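Flutendale Neighbors – News from the Tool Library

Jul 8, 2019

Dear members,

The tool library in Flutendale has now been open for 14 months, and the shelves are more full than we expected. In May we received a large donation from the family of a retired carpenter, and it took us many evenings to clean and label everything. Thank you to Beryl Furnival, who sharpened all the chisels at her own kitchen table.

Please remember the borrowing rules. You can keep a hand tool for 2 weeks. Power tools must come back after three days, with the cable rolled and the case closed. If something breaks, please tell us. We do not ask you to pay for normal wear, but we must know it before the next person takes the tool home.

The fund for the new roof stands at $3,680. We still need $600 before the builder can start. Joni Jääskeläinen keeps the donation box at the front desk, and he can write you a receipt.

Our next evening class is about clamps, pliers and vises. Peadar Kinsella will teach it, as he did last year with the saws. He will explain how to choose the right jaw for soft wood, for pipe and for small metal parts. Bring one piece of work which you find difficult to hold – a chair leg, a picture molding, an old key. The class is free for members, and the door opens at half past six.
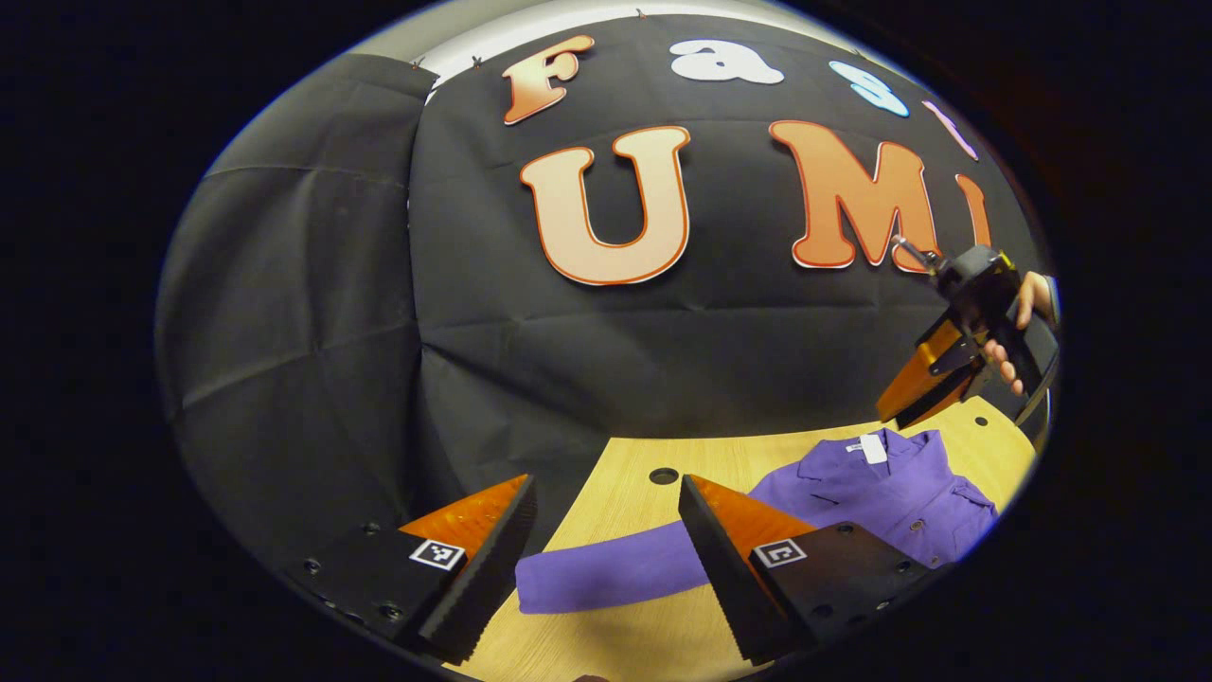
Holding a thing well is half of the repair, Peadar likes to tell his students. Many of us press too hard with a smooth jaw, and the piece slips and gets a mark. A ridged edge needs less force, and it is worth looking at how the two orange tips have their dark ridges on the inner sides, facing each other. On old pliers these ridges are often full of paint or glue. A stiff brush and a little oil will clean them, and you should wipe the oil away before you touch bare wood.

We are also looking for a second small vise, a good set of files and a lamp for the workbench. Please speak with Philomena Mac Giolla if you have one to give. She is at the desk in the mornings.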